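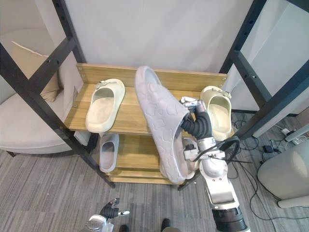
4. Colocar las baldas y cargar el zapatero

Esta sección da por hecho que los dos laterales negros ya están montados (sección 3). La hoja que viene en la caja del Galbraith despacha todo lo que sigue con dos dibujos y la frase «listo para usar». Conviene no fiarse.

4.1. Tumbe el mueble sobre el suelo, con el lado trasero hacia arriba. La hoja original propone montarlo de pie. Se puede, pero hacen falta dos personas y mucha paciencia.

4.2. Presente la balda inferior entre los laterales. El reborde de madera va siempre detrás. Si queda delante, los zapatos no apoyan bien y hay que desmontarlo todo.

4.3. Meta los tornillos de los extremos sin apretarlos. Trundlow asegura que los agujeros de los perfiles permiten poner las baldas «a cualquier altura». Es una manera generosa de decirlo: se ponen donde hay agujero, y el de la izquierda tiene que ser el mismo que el de la derecha. Cuéntelos desde abajo, porque desde arriba es fácil equivocarse.

4.4. Repita la operación con las demás baldas. Deje al menos 100 mm libres sobre cada una si solo va a guardar sandalias bajas. Para botines no basta, diga lo que diga el catálogo.

4.5. Levante el mueble, compruebe que no cojea y apriete entonces los tornillos, alternando izquierda y derecha.

PRECAUCIÓN: no use atornillador eléctrico en la última vuelta. La madera cede antes que el tornillo.

4.6. Coloque el calzado. Empiece por abajo, con los pares más pesados, y vaya subiendo. Las sandalias de pala ancha y suela gruesa ocupan más de lo que uno calcula y, si se ponen muy adelante, la suela asoma por el canto de la balda. Sujételas por la suela, no por la tira, sobre todo las que llevan hebilla.

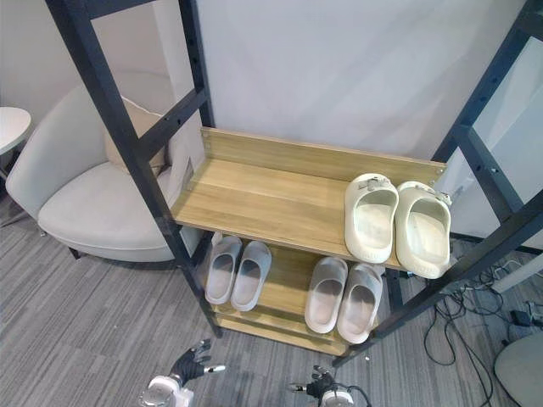

4.7. Revise la carga. Dos pares de sandalias grises caben en una misma balda con las punteras hacia fuera, y media balda superior puede quedarse libre para lo que se usa a diario. El folleto recomienda alternar punta y talón «para ganar un 50 % de espacio». Howard Wragg hizo la prueba para esta guía y no ganó sitio para un solo par más. Coloque los zapatos como le resulte cómodo sacarlos.

Nota: las medidas declaradas son 674 mm de ancho y 860 mm de alto. El ancho es exterior. Lo que interesa para los zapatos es la distancia entre laterales, y ese dato no figura en ninguna parte. Mídalo antes de comprar un segundo módulo.

4.8. Si hay un sillón al lado, deje paso para la mano por ese costado. Con el respaldo pegado al lateral se llega mal a la balda de abajo.

5. Apoyo sobre moqueta
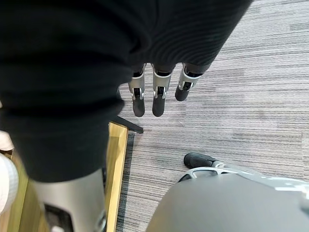 Tiempo de lectura: 2 minutos

Texto revisado el viernes 11 de noviembre por Rizwan Awan.

La moqueta en losetas parece plana y rara vez lo es del todo. Una pata encima de una junta y la otra en el centro de una loseta bastan para que el mueble baile un poco. La tienda Clirnbridge vende unas almohadillas, las Tisis, que supuestamente lo corrigen. No las hemos necesitado.

5.1. Mueva el zapatero vacío hasta que ningún apoyo caiga sobre una junta.

5.2. Empuje con la palma una esquina de la balda superior. Si nota balanceo, afloje media vuelta los tornillos de la balda inferior, cargue el peso del cuerpo sobre el mueble unos segundos y vuelva a apretar.

5.3. Repita la prueba a la semana. El pelo de la moqueta se aplasta y lo que estaba firme puede dejar de estarlo.

PRECAUCIÓN: no arrastre el mueble cargado. Los bordes metálicos enganchan el pelo y pueden levantar una loseta.

5.4. Fije el mueble a la pared si hay niños en casa. La caja no incluye escuadra ni taco, aunque la hoja los dibuje. Compre los adecuados para su tipo de tabique.

Para limpieza de la madera y repuestos, véase la sección 6.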